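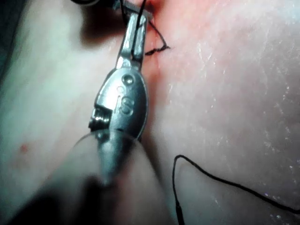
持針器の先端と縫合糸。組織パッドでの練習から

こんにちは、手技トレーニング担当のウチェンナ・ンワンクォ（Uchenna Nwankwo）です。4月から練習ルールが変わるので、今回はその話を書かせてください。正直に言うと、最初に案を見たときは「また紙が増えるのか…」と思いました(笑)。でも読んでみたら、2枚で済んでいるんですよ！

いちばん大きいのは記録のつけ方です。これまでは「1セッション終わったら一行」でしたが、これからは糸を締めるたびに区切りを入れます。Solton室で試しにやってみたところ、あとから見返すのがぐっと楽になりました。どの結び目の話をしているのか、すぐ通じるんです。

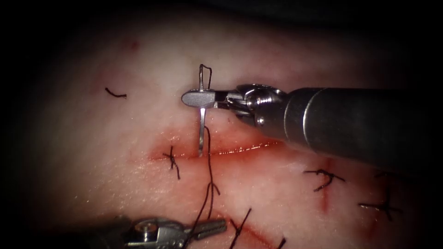 さて、私がずっと言い続けているのが「針の受け渡しの前に、ひと呼吸置く」というルールです。地味ですよね。でも新しい手順書では、これがちゃんと独立した項目になりました（うれしい！）。針を持っている側は動きを止め、もう片方の位置を画面で確かめ、声に出してから次へ進む。右の持針器が針を立てて切開部に当て、左下に把持鉗子がいて、その間を糸が通っている、こういう場面こそ声かけの出番です。糸のたるみも一緒に見てくださいね。急いで引くと、せっかく前に結んだところに引っかけてしまいます。

それから器具の使用回数。Vornholm側の台帳は700回で点検、1000回で練習用から外す、という線で統一しました。これはうちの内規なので、ほかの部屋から借りた器具は貸出元の決まりに従ってください。番号の書き忘れが本当に多いです。私も先月やりました。すみません。
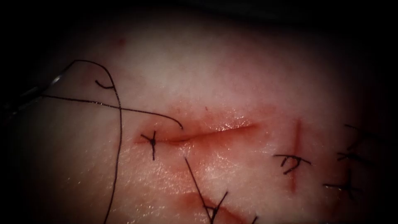 手技トレーニング班｜ロボット操作・安全ルール係

糸の端の扱いについても質問をもらいました。チュクウエメカ・オグンディペさん（Chukwuemeka Ogundipe）からで、「長い糸が組織の上に残ったまま、器具を視野の端まで動かしてもいいのか」というもの。これ、いい質問なんです！大きく輪になった糸は、器具が端に寄るとどこにつながっているのか見えにくくなりますよね。新ルールでは、器具の先端を視野に残すこと、見えなくなったら操作を止めて呼び戻すこと、の二つを守ればOKです。切った糸くずは、その回の終わりにまとめて回収で構いません。

読み合わせは4時から、Böttcher室でやります。手順書は各自で印刷してきてください。席に余裕はありますので、記録係だけの方もぜひどうぞ。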